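Hullis Hand-Held Gripper Kit -- Evaluation Progress Report
Prepared for the Altley equipment fund
Period: October to December

Status: on schedule. The purchase decision is still due at the end of next quarter.

Two kits were received from Vrettos in October. Assembly took 14 minutes per unit with the supplied driver. The printed manual omits the torque value for the finger screws; Vrettos has sent it by e-mail.

Recording target for the trial is 3,000 usable demonstrations of kitchen tasks. To date 1,026 have been accepted, and 88 were rejected at review, mostly for lost tracking near the table edge. The rejection rate is within the limit set in the proposal.

Finger pads: the black pads supplied as standard remain in use. Wear is being logged weekly -- no replacement set has been opened. Kindport has quoted for a softer pad, and a comparison is planned on thin utensils and dish rims.

Open items: spare pad pricing from Vrettos, a second battery charger, and written confirmation of the warranty term. No change to the budget is requested for this period.

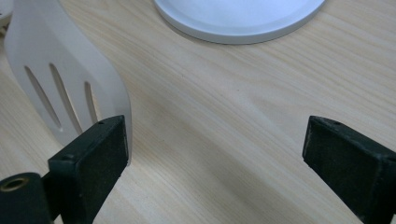 The next report will cover the pad comparison and the remaining utensil tasks.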